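Screwdriver (hand tool)
Bravach Household Encyclopedia, entry 705. Section: Fixings and small tools.

A screwdriver is a hand tool for turning screws. Handle, shaft, tip. Usual household type has a plastic or wooden handle and a steel shaft, and is sold by tip size and shaft length.

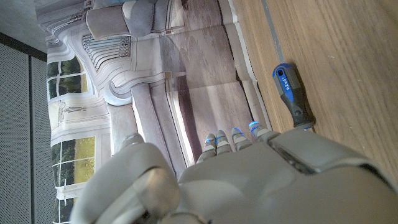 Hadiza Ezeani writes that the old version of this entry spent two screens on history and never told her what the numbers on the handle meant, "and that was the only reason I'd looked it up". Fair point. Markings now come first, history moved down and cut.

Contents
1 Markings
2 Parts
3 Tip types
4 Sizes
5 Handles
6 Use
7 Damage and wear
8 Storage
9 History
10 Names
11 See also

1 Markings
Printed, moulded or stamped, normally on the handle. Two figures with an x between them is the common form. On a cross-head driver the first is the size of the tip and the second the length of the shaft, so a handle reading #2x4 would normally be a number 2 tip on a four-inch shaft. White print on a blue handle is easy to read when new. Print wears off with use, moulded figures last longer.

Inches and millimetres both turn up, sometimes in the same drawer. A metric slotted driver gives blade width first and then length, both in millimetres, so 6 x 100 means a blade six millimetres wide on a 100 mm shaft. Makers seldom write the units. If the second number is under 13 or so it's probably inches.

The hash sign is American usage for "number". British and European tools more often have PH2 or PZ2, with the letters giving the type. A bare #2 does not say which cross it is. Look at the tip.

2 Parts
Handle. The part held. See section 5.
Shaft, also shank or blade. Round on most, square on some heavy ones so a spanner can be put on it.
Bolster. Hexagonal collar where shaft meets handle, only on better or heavier drivers. Takes a spanner.
Tip. The working end. Hardened, often darkened, sometimes magnetised.
Hanging hole. Small hole through the end of the handle, for a hook or nail. Some people put a bar through it for extra turning force. The plastic isn't made for that.

3 Tip types
Slotted (flat, flat-head, flat-blade). Oldest. One straight blade. Slips sideways out of the slot if the width is wrong. Still found on electrical terminals, old hinges, brass door furniture.

Phillips (PH). Cross with tapering wings. Tends to ride up out of the screw under load, known as cam-out. Common on appliances, toys, plasterboard screws.

Pozidriv (PZ). Cross like Phillips but with straighter sided wings and four fine extra ribs between them. Screws for it have four small lines on the head at 45 degrees to the cross. Most wood screws sold in Britain take it, or did untill star heads got cheap. A Phillips tip in a Pozidriv screw sort of works and then chews it up. The other way round doesn't seat at all well.

Torx (star, TX or T). Six points. Grips well. Decking screws, car parts, bicycle brake discs.

Hex. Six flat sides. More often an L-shaped key than a driver. Flat-pack furniture.

Square (Robertson). Common in Canada, uncommon here. Caravans sometimes.

JIS. Japanese cross, close to Phillips but not the same. Older motorbikes and cameras.

4 Sizes
Cross-head, smallest to largest, with the usual household job:

0 - battery covers, spectacles (the larger screws), small electronics
1 - small wood screws, cupboard catches, light switches on occasion
2 - nearly everything else. Shelves, hinges, handles, brackets
3 - heavy wood screws, gate hinges
4 - rare at home

Slotted sizes go by blade width. The blade should fill the slot end to end without sticking out past the head. Too wide and it scores the wood round the screw. Too narrow and it tears the slot.

Shaft length is separate from all this. Stubby drivers, an inch or so of shaft, get inside cabinets. Four inches is the ordinary middle length. Long ones reach recessed screws, and being long makes it easier to see if you're straight.

5 Handles
Wood first, usually beech, ash or box. Bulb shaped or oval. Then clear or coloured acetate, fluted, hard on the hand but tough and still made. Most current drivers have a hard plastic core with softer rubber or rubber-like grip over part of it. Two colours is typical: a bright one for the hard part, black or dark grey for the grip. Colour may be a code for tip type within one maker's range, but there's no agreed scheme between makers, so a blue handle on its own tells you nothing.

Thickness matters more than length. A fatter handle gives more turning force for the same effort. A thin one spins faster in the fingers, so precision drivers are thin with a swivel cap.

Soft grips go sticky with age in some cases, esp. after years in a hot shed or car boot. Wiping with methylated spirit helps for a while. No lasting cure known to this editor.

Insulated drivers are a different matter. They carry a voltage rating and the insulation runs down the shaft almost to the tip. A rubber grip is not insulation. Turn off at the consumer unit whichever one you've got.

6 Use
Match type, then size. Tip should sit down in the recess with no wobble.
Line the shaft up with the screw. Push, then turn. More push than you'd think for a cross-head.
Clockwise tightens. Left-hand threads exist, mostly on things that spin.
Pilot hole in hardwood, always. Oak splits near the edges and ends, and brass screws snap in it. Run a steel screw in first and swap it for the brass one. Candle wax on the thread if it's tight.
Stuck screw: try tightening a touch before undoing. Clean paint out of the slot with the corner of an old blade.
Worn recess: a wide rubber band between tip and screw sometimes gives enough bite. Otherwise an extractor.

Don't hold the work in your other palm while pushing. Commonest injury with this tool is a stab to the hand that was holding the thing. Clamp it or put it flat on the bench.

7 Damage and wear
Slotted tips round off at the corners and can be filed square again. File across, keep the two faces nearly parallel, don't grind till it goes blue or the hardness is gone. Cross-head tips can't sensibly be re-cut. Bin them once the wings are rounded, they ruin every screw afterwards.

Bent shafts are from levering. Opening paint tins is the usual cause. Keep one bad driver for tins and mark it.

Mushroomed handle end is from hammering. Only through-shank drivers, where the steel goes right through to a cap, are meant to be hit.

8 Storage
Hung by the handle hole, stood in a drilled rack, or in a roll. A drilled rack is a strip of wood with holes a bit wider than the shaft. Bore them 22 mm in from the front edge for handles of ordinary girth, more if the handles are fat. Tip-down is safer, tip-up quicker to find the right one. Drawer is fine. Light oil on the shaft if the shed is damp. Keep them off pale timber afterwards, oil marks it.

9 History
Short, as promised. Screws for fastening existed in Europe by the late Middle Ages, in armour and later in gun locks, and some kind of turning tool with them. Screws were cut by hand and no two quite alike. Machine made screws came in over the eighteenth and nineteenth centuries and the screwdriver became an ordinary household thing along with them. Square and cross recesses are twentieth century in common use, taken up by factories where a slotted tip kept slipping. Star heads later again.

10 Names
Turnscrew is the older British word and some joiners kept it. Driver for short. "Perfect handle" is a pattern name, flat steel with wood scales either side, and not a comment on quality. Vasilis Radonjić asks for "cabinet driver" to be seperate from "electrician's driver". Both have narrow parallel blades, the cabinet one generally with an oval wooden handle. Left together for now.

11 See also
Bradawl
Countersink
Hinge, fitting of
Pilot hole
Screw (wood)
Spanner

Entry last changed February 6, 2018. Diagram of tip types wanted. Table in section 4 still needs metric lengths.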